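Acta de la reunión sobre la automatización del puesto de preparación
Pristmont, taller de Clavunberg
Julio, 9:30, sala de la primera planta

Asistentes: Miyuki Shimada (producción), Asuka Iwasaki (preparación, turno de mañana), Lama Nasrallah (recursos humanos), Tormod Boström (ingeniería de procesos), Setsuko Tsuchiya (representación del personal).
Toma el acta: Lama Nasrallah.

1. Aprobación del acta anterior
Se aprueba con una corrección pedida por Asuka Iwasaki: donde decía «las operarias aceptan el cambio de turno» debe decir «las operarias han sido informadas del cambio de turno».

2. Estado de la célula
Tormod Boström informa de que el brazo ha manipulado 2.658 piezas desde la última reunión, todas en horario de mañana y con una persona presente. El pedido de Grerkum sigue haciéndose a mano y no entra en las pruebas. La célula se dedica por ahora a las piezas finas del surtido Imai, que son las que más quejas de muñeca y de vista han dado en el puesto.

Miyuki Shimada pregunta cuándo se podrá contar con la célula para planificar. Tormod responde que no quiere dar fecha mientras haya que ajustar la fuerza de cierre con cada lote. Se acuerda no incluirla en la planificación hasta nuevo aviso.

3. Reparto de tareas
Hasta ahora cada operaria preparaba sus cajas de principio a fin. Con la célula, la recogida de piezas sueltas pasa al brazo y quedan para las personas la carga, la revisión y el cierre. Asuka Iwasaki expone que el trabajo cansa menos las manos, pero que se hace más pesado de atención: hay que estar pendiente de una máquina que casi siempre va bien y reaccionar cuando deja de hacerlo. Pide que nadie pase más de 2 horas seguidas en el puesto de vigilancia. Miyuki está de acuerdo y lo aplicará en el cuadrante.

Setsuko Tsuchiya recuerda que el compromiso de la dirección fue no reducir plantilla en preparación y solicita que conste por escrito. Lama Nasrallah confirma el compromiso y enviará una nota al personal antes de que acabe el mes. La nota dirá también qué ocurre con los contratos temporales, punto que hoy no ha podido aclarar.

4. Formación
Están previstas 40 horas por persona, dentro de la jornada. Se discute el contenido. Tormod había propuesto empezar por la programación de trayectorias; Asuka prefiere que se empiece por la parada, el rearme y la retirada de una pieza atascada, y así se acuerda. Quien quiera seguir con la programación podrá hacerlo en una segunda parte — voluntaria y también en jornada.

Queda pendiente la categoría. Setsuko sostiene que quien rearma y ajusta la célula hace un trabajo distinto del que figura en su contrato. Lama lo consultará.

5. Trabajo con piezas finas
Tormod explica la secuencia actual: la pinza coge los palillos de punta rosa de uno en uno. El recipiente blanco se coloca debajo, sobre el tablero barnizado, y los pulsadores quedan a un lado de la célula.
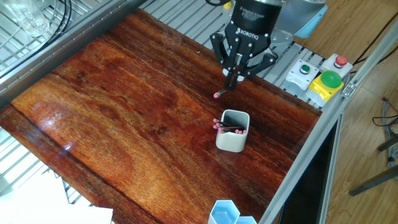 Setsuko Tsuchiya opina que se está hablando mucho de lo que la célula coge y poco de quién responde cuando una caja sale mal. Según ella, si el fallo se detecta en la revisión, acaba apuntado a la persona que revisa, aunque el error venga de antes. Pide un registro separado para las incidencias de la máquina.

Miyuki Shimada acepta el registro separado. Durante las pruebas, las incidencias de la célula no contarán en la valoración individual. Tormod preparará una hoja sencilla, con hora, lote y tipo de fallo, y la dejará junto al puesto.

6. Próximos pasos
— Tormod: hoja de incidencias y prueba con un lote de 200 piezas, con Asuka presente.
— Lama: nota al personal y consulta sobre la categoría.
— Miyuki: cuadrante con el límite de vigilancia.
— Setsuko: recoger las preguntas del turno de tarde, que no ha tenido a nadie en esta reunión.

7. Ruegos y preguntas
Asuka Iwasaki pide una silla regulable para el puesto de revisión. Miyuki la solicitará a compras.

Se levanta la sesión a las 10:45.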